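Convocatoria: participantes para un estudio sobre datos de manipulación doméstica

Abril. Por la redacción de Bretodow

Imprimir | Enviar por correo electrónico

Bretodow busca personas que quieran guardar cosas en cajas durante quince sesiones y que no se molesten si al final concluimos que no ha servido de mucho. Lo decimos en serio. El estudio se llama Tevik y nace de una desconfianza.

En los últimos tiempos se repite que basta con grabar a gente corriente usando una pinza de mano, en su propia casa, para que un robot aprenda después a hacer lo mismo. Nosotros también lo hemos repetido. Con 886 grabaciones del proyecto anterior, Lumanlan, entrenamos una política de recogida de objetos que en nuestro laboratorio quedaba muy bien. Cuando la llevamos a tres viviendas que no conocía, falló lo suficiente como para que dejáramos de enseñar el vídeo.

Tevik quiere averiguar si el problema era la cantidad de datos, como sostiene media profesión, o que todos los habíamos grabado los mismos, con las mismas manías y sobre mesas demasiado limpias. Por eso el trabajo se hace ahora en comedores y cocinas, con lo que haya: un mando a distancia, bastoncillos de algodón en su envase transparente, un cargador con las clavijas hacia arriba, una caja de cartón grande donde meterlo todo.
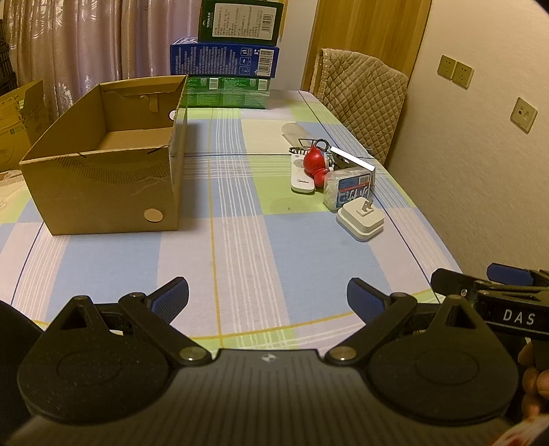

Desde Skalten, que participa en el análisis, nos advierten de que la variedad de objetos puede ser otra forma de engañarse: si cada mesa es distinta y nadie anota en qué se diferencia, tampoco sabremos a qué atribuir una mejora. Tienen razón, y el protocolo se ha cambiado para recogerlo. Cada participante rellenará una ficha breve por sesión, a mano o en el teléfono.

Qué se hace

Se trabaja con dos pinzas, una en cada mano. La tarea consiste en coger objetos de la mesa, uno por uno, y dejarlos en la caja; luego se vacía y se vuelve a empezar con otra disposición. Es repetitivo. A partir de la segunda hora cansa la muñeca, y preferimos que se pare antes de que los movimientos se vuelvan descuidados – esas grabaciones ya las tenemos de sobra.

A quién buscamos

Mayores de edad, con o sin experiencia técnica. Nos interesan especialmente las personas zurdas y las mayores de 60 años, casi ausentes en Lumanlan. No hace falta saber programar. Quien haya trabajado ya con este tipo de pinzas puede presentarse, pero irá a un grupo aparte.

Condiciones

Cada sesión se paga, también las que se descarten. Las cámaras van en las pinzas y graban lo que tengan delante, incluidas las paredes y las manos de quien pase por allí, así que pediremos el consentimiento de todos los que vivan en la casa. Se puede retirar el material hasta el cierre del análisis.

No prometemos que un robot acabe ordenando la casa de nadie. Publicaremos el resultado aunque sea nulo, con las fichas y los fallos incluidos.

Las solicitudes se envían con el formulario de la web de Bretodow, apartado Tevik. Contestamos por las mañanas, hasta las 15 h.

Imprimir esta página | Enviar a un amigo

Convocatorias recientes
- Lumanlan: lo que no funcionó fuera del laboratorio
- Skalten busca anotadores de vídeo a media jornada
- Ficha de sesión de Tevik, segunda versión
- Preguntas sobre consentimiento en viviendas compartidas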